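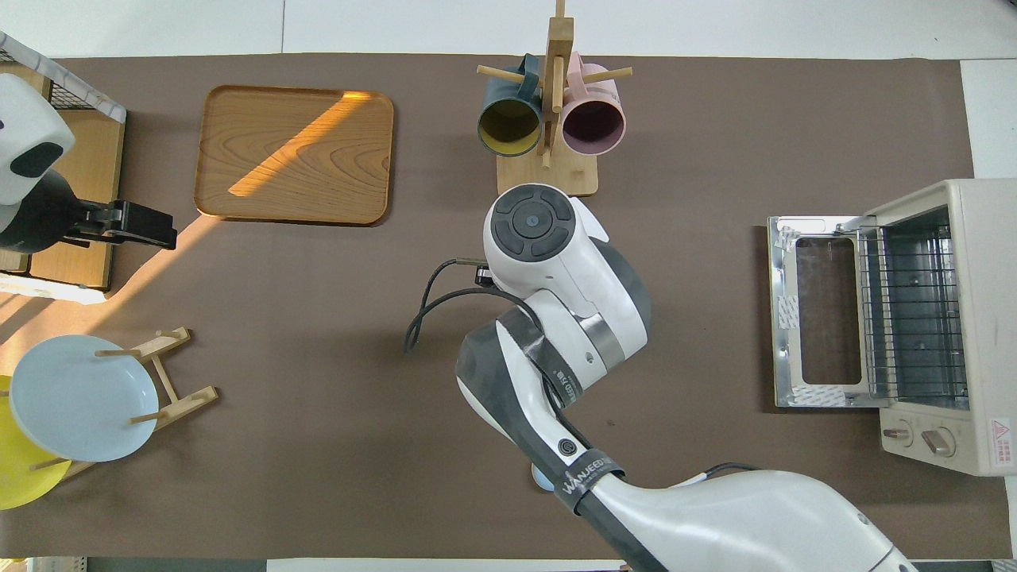

Have you ever chased a patch of sunshine across the floor with your toes? It moves! Sunlight zooms through space at about 186,000 miles every second, and it always travels in straight lines unless something bends it or bounces it. After a trip of a little more than 8 minutes, it can come in and land on something as ordinary as a wooden tray, making a bright stripe right across it. Imagine going all that way to end up on a tray!

Why does the stripe move?

It looks as if the Sun is sliding across the sky, but you are the one who is moving. Earth spins like a giant top (one full turn each day), and your house spins along with it. As we turn, the light comes in at a new angle, so the bright patch creeps along.

Try it yourself!

Find a sunny spot indoors and put a strip of masking tape along the edge of the light. Go and play for half an hour, then come back and tape the new edge. Keep going all morning! If you try again in October, leave your summer tape in place and see how far apart the marks are. Remember, never look straight at the Sun, even with sunglasses on.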